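Zapatero Stiltine de dos bastidores

Inicio / Recibidor / Zapateros y bancos

Referencia 1355
Disponible en almacén
Entrega a domicilio o recogida en el taller de Stuvau

El Stiltine es un zapatero abierto para recibidores y pasillos. Las baldas son de tablero en tono roble claro, con la veta a la vista, y se apoyan en dos bastidores metálicos oscuros. Lleva un panel trasero alto detrás de la balda superior, atornillado a los bastidores por los dos extremos. No tiene puertas ni cajones.

Lo dibujó Elisa Serra para sustituir al modelo anterior, que era más profundo y estorbaba en los pasillos estrechos. La estructura se ha simplificado: menos piezas, los mismos tornillos en todas las uniones y un solo tamaño de llave para montarlo entero.

La balda superior

Es una superficie lisa y ancha, sin reborde delantero. Se puede usar para el calzado de diario, el que se deja al entrar y se vuelve a coger al salir, o para unas chanclas de suela gruesa, que en las baldas bajas suelen rozar con la de arriba. El panel trasero hace de tope y evita que el calzado marque la pared. También sirve para apoyar un bolso o una caja pequeña mientras uno se descalza.

La balda inferior

Queda más cerca del suelo y está pensada para zapatillas de casa, bailarinas y zapato bajo. Para botas de caña alta no la recomendamos; en ese caso es mejor dejarlas arriba o pedir el módulo alto, que se vende aparte.

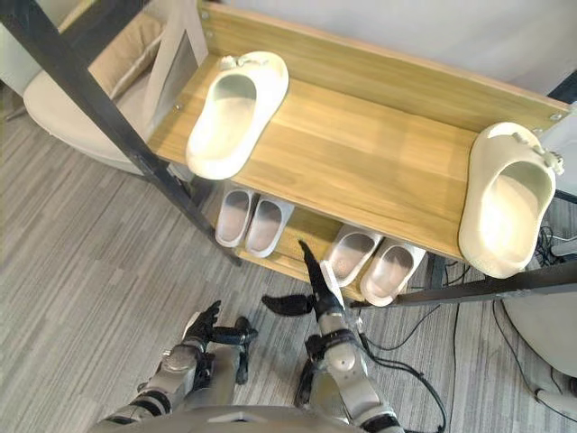 Zapatero Stiltine en roble claro. Chanclas de color crema en la balda superior y zapatillas gris claro en la inferior.

El calzado no está incluido.

Medidas y datos

Ancho: 586 mm
Separación libre entre baldas: 143 mm
Acabado de las baldas: roble claro
Acabado de los bastidores: metal oscuro, mate
Montaje: necesario, con tornillería incluida
Uso: interior

La separación entre baldas es fija. Si tiene dudas con un par concreto, mida desde la suela hasta el punto más alto y deje un poco de holgura para meter la mano.

Qué viene en la caja

Dos bastidores metálicos
Balda superior
Balda inferior
Panel trasero
Bolsa de tornillería y llave
Cuatro tacos de fieltro adhesivo
Dos fijaciones de pared
Hoja de montaje

Montaje

Una persona puede montarlo sola, aunque para presentar el panel trasero se agradecen otras dos manos. El orden es el siguiente: primero las dos baldas a un bastidor, con los tornillos sin apretar; después el segundo bastidor; luego el panel; y al final se aprieta todo con el mueble ya de pie y en su sitio. Si se aprieta antes, es fácil que quede una pata en el aire.

No use atornillador eléctrico para el último apriete. La rosca va directa al inserto y se puede pasar.

Las fijaciones de pared son obligatorias en casas con niños pequeños. Los tornillos para la pared no se incluyen, porque dependen del material: pladur, ladrillo y hormigón piden tacos distintos.

Limpieza y cuidado

Pase un paño ligeramente húmedo y seque a continuación. El acabado aguanta la humedad normal de unas suelas, pero no el agua encharcada — si llega con el calzado empapado, escúrralo antes o ponga una bandeja debajo. Para la arenilla, un cepillo blando en el sentido de la veta. Los bastidores se limpian igual; los productos abrasivos dejan brillos en el mate.

Conviene repasar los tornillos al mes de montarlo y después una vez al año.

Combinaciones

El Stiltine se puede colocar en línea con otro igual. Los bastidores quedan juntos y no hace falta pieza de unión. También tenemos, en el mismo acabado:

Banco Stiltine, con asiento a la misma altura que la balda superior
Módulo alto para botas
Perchero de pared Drondstead, de cinco colgadores
Bandeja recogeagua para la balda inferior

Preguntas sobre el producto

¿Se venden baldas sueltas?
Sí. Pida la pieza con la referencia del mueble y diga si es la superior o la inferior, que llevan los taladros en sitios distintos.

¿Se puede montar sin el panel trasero?
No lo aconsejamos. El panel da rigidez al conjunto y sin él los bastidores se abren un poco con el peso.

¿Lo hay en otro color?
Por ahora solo en roble claro con bastidor oscuro. En septiembre entra una versión en nogal.

¿Cabe detrás de una puerta?
Depende del recorrido de la puerta. Descárguese la plantilla en papel y póngala en el suelo antes de pedirlo.

Opiniones de clientes

Orysia Zhuravel
Lo tengo en la entrada de un piso pequeño. Se monta rápido y no baila. Le habría puesto una tercera balda, pero para dos personas llega bien.

Gaetano Lombardi
Buen mueble. Un tornillo venía con la cabeza dañada y me mandaron otro sin coste. El color es algo más claro de lo que esperaba por el catálogo.

Precio y envío

64 euros, IVA incluido. El envío se calcula según el código postal y se muestra antes de pagar. Se entrega desmontado, en un solo bulto plano. La recogida en taller es gratuita, también los sábados por la mañana con aviso previo.

Para recambios y devoluciones, escriba a Debora Rinaldi, atención al cliente de Stuvau, e indique el número de pedido. Las devoluciones se aceptan con el mueble sin montar y en su embalaje.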